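Sturken Workroom: Gallery of the New Room

Welcome to our gallery page. We finished moving the framing and paper repair workshop in February, and many of our customers asked how the new place is. I am not a professional writer and English is my third language, so please be patient with me. I will try to tell what we did and why it took longer than we planned.

The old workroom was on the ground floor behind the Clernano bakery. It was a good place for the nose but a bad place for paper. Flour dust came through the door, and every spring the floor became damp. We stayed there 19 years, and I think we all became a little blind to how crowded it was. When Bernardo Louro wanted to turn a large map over, the rest of us had to stand up.

For the new room we had a short list of wishes. It should have a calm color on the walls, no open shelves over the work places, and surfaces which can be wiped in one movement. Roald Aasen wanted also a sink with two bowls. He got the sink, but it has one bowl, and we don't speak about this at lunch anymore.

The color was the most difficult discussion. Dace Paju brought sample cards from three shops and we kept them on the wall of the old room for several weeks. White was too hard for the eyes in the evening. Green made every old print look ill. In the end we chose a quiet gray with a little blue in it, because old paper is mostly yellow or brown and you can judge it well in front of such a color.
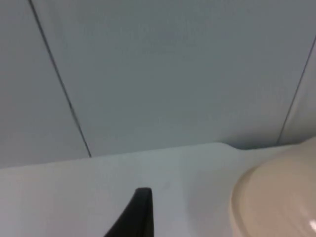

Paper work needs a background that does not talk. Before, we had brick behind the tables, and each time I looked up from a small tear my eyes had to start again. With the smooth panels this is much easier. They are pale gray-blue and matte, and the only lines in them are the thin dark seams where one panel meets the next. Algirdas Sakalauskas, who is our most strict person, would prefer no seams at all, but panels of that size would not come up the stairs. The light surface in front of the wall is also what we asked for, and a lost corner of brown paper is quickly found on it.

The moving

We carried everything in 4 days. We had over 800 mats and boards to bring, and these went first, flat, in the van of Martim Serrano. He drives very slowly, and for once we were happy about it. The heavy press went last – two men from Grondano took it up with straps, and I went for a walk in this time because I could not look.

Some things did not come with us. The plan chest with the broken drawer went to a school. The glass cutter is with us, but it still waits for a new wheel, so if you need glass cut to an odd shape please call before you come.

How we keep the surfaces

Customers ask this more than I expected, so I write it down. We wipe with a soft cloth and clean water in the morning, and dry at once with a second cloth. No spray near paper. Pencils are allowed, pens stay at the desk by the entrance. Coffee stays in the kitchen, also for visitors, sorry. At five everything goes back into its drawer, even when the work is not finished, and a sheet that must rest overnight gets a cover and a note with a name.

What is still missing

The blinds are ordered from Boonyarit and they should come soon. Until then we work on the sensitive watercolors only in the morning, when the sun is on the other side of the house. We also need a better hook for the long rulers. Dace made one from wood, it is nice, but the longest ruler touches the floor.

Visiting

You can bring your prints, maps and drawings on weekday afternoons. Please bring them flat if it is possible, between two pieces of clean cardboard. If they are rolled, leave them rolled and let us open them. The entrance is from the yard, second floor, and the bell is marked Sturken.

Page updated Wed 28 March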